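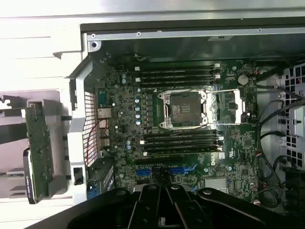
Yaneth Lozano would have preferred that the memory trials begin with the gripper already in service. In remarks appended to the evaluation plan, she wrote that a new hand and a new task should not be introduced together, and that any gain would be hard to assign to one or the other. The Trulach Center for Automated Repair has accepted part of that objection and will run both grippers through the same program, beginning with the older one.

The Center announced the comparison on Apr 19, 2024. It concerns two grippers, the Garano and the Arango, and their use in servicing desktop workstations. Both will be fitted to the same arm and run from the same Tikano controller, with one wrist camera setting kept throughout. The Garano is a two-finger parallel gripper that the Center has used for light assembly. The Arango is a linked-finger design that closes around a part and can change its grip without being withdrawn from the chassis.

Work inside a computer case places demands on a gripper that open bench work does not. Memory slots may lie on either side of the processor socket, close to latches, capacitors and cable runs, and the fingers can block the wrist camera's view of the very part being handled. The evaluation plan treats this loss of view as a measured result. Operators will record each attempt in which the target slot could not be seen at the moment of contact.

Each gripper will complete 90 attempts at seating a memory module and 40 attempts at removing one. An attempt is stopped if the force at the wrist passes the set limit or if the fingers touch any part of the board outside the marked work area. Stopped attempts remain in the results and are not repeated.

Arnulfo Guzmán, writing for the evaluation group, stated that the limits were set low on purpose. "A board that has been pressed too hard may still start up," he wrote. "We would sooner stop an attempt early than count it as a success and find the damage later."

Lozano also asked that the controller software be frozen before the first attempt. The group agreed, and the version now installed will stay in place until both grippers have finished. Changes to finger pads will be allowed once for each gripper, between the seating and removal attempts, and will be noted in the log.

Camera placement was the subject of a separate exchange. A second, fixed camera above the chassis was proposed and declined for this round. It may be added in a later comparison if the wrist view alone proves too limited for lining up modules in the slots nearest the gripper.

Results are expected in June and will be issued as a technical note, together with the force records and the operators' logs. Requests for the evaluation plan may be sent to the Center's publications desk, quoting reference 3859.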